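Charging notes, bay 2: the slow pack again
July
Sayaka Shibata
Last updated: Sunday

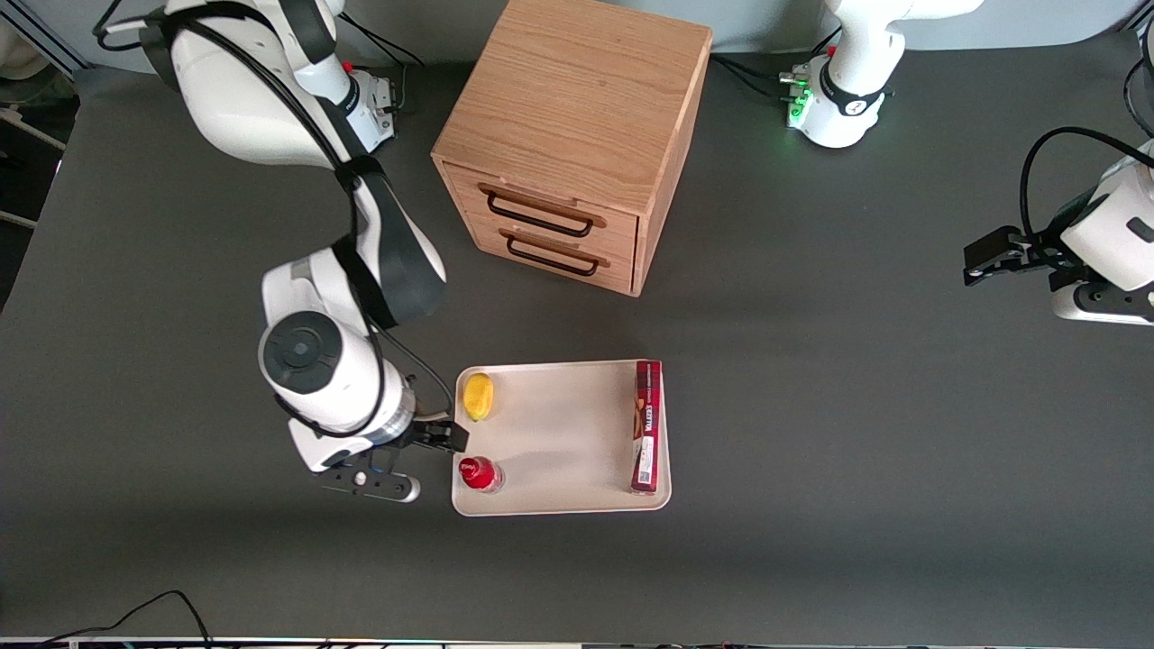 Two-drawer cabinet and the cream tray on the gray tabletop.

Picking up where I left off, which was me swearing at the Daver van for taking all night to get to full. Ryota had it down as a charger fault. I had it down as a pack fault. We're both partly wrong, I think, and I want to get this written down before I forget which cable was on which day.

So — the van came back from its delivery loop with the dash reading 30 percent. I plugged it into the left-hand post at 6 p.m. and went to get dinner. When I got back it was pulling much less than it should, and the fan behind the grille was going like mad. I swapped to the right-hand post and nothing changed. Swapped cables, same again. So much for the charger theory (sorry, Ryota), at least for the posts themselves.

Then I let it sit for an hour with the hood up and tried again. This time it started out fine, full rate, lovely, and after a while it stepped down. Not a smooth slope, a step. It held there until I gave up and went home. Akihiko F. looked at the log in the morning and says a step like that smells like a temperature limit kicking in, and that I should stop guessing and look at the coolant side. He's probably right. He was very cheerful about it.

I pulled the service sheets to see if this was new. The odometer was 1,889 at the last check, and there's a note in Tanabe's handwriting saying "slow on second half, watch." No follow-up to that anywhere! Sadao, if you're reading this, slow compared to what? Was it the van or the little Cletska hatchback? Both were in that week and the sheet has the bay number but no plate.

The coolant level was a bit under the line. I topped it up and bled it the way the Drirkitz manual says, which takes forever and wants you to run the pump with the cap off. Got a fair amount of air out of it. Did a short charge after that and it stayed at full rate for longer than before, then stepped down anyway. Better, so I'm calling it half a fix. My guess now is that the pump is tired or the temperature sensor is reading high. I'd like it to be the sensor, that's a twenty-minute job.

Other things while I'm here:

The hatchback is due its brake fluid at 2,000 and it's nearly there. I haven't ordered any. Somebody please order some.

Hosoda wants the tires rotated on both at 4,000 and asked me to put it in the book, so it's in the book.

The clamp meter needs a battery. I've been using the old one and I don't trust it on low currents, so treat my evening readings as a bit rough.

Next up: swap the sensor, run the pump straight off the bench supply and listen to it, then a full charge from 30 percent again so we have something to compare with. I'd like to start it at 6 p.m. like last time so the air temperature is close. Ryota has the key to the left-hand post, I need that back before then.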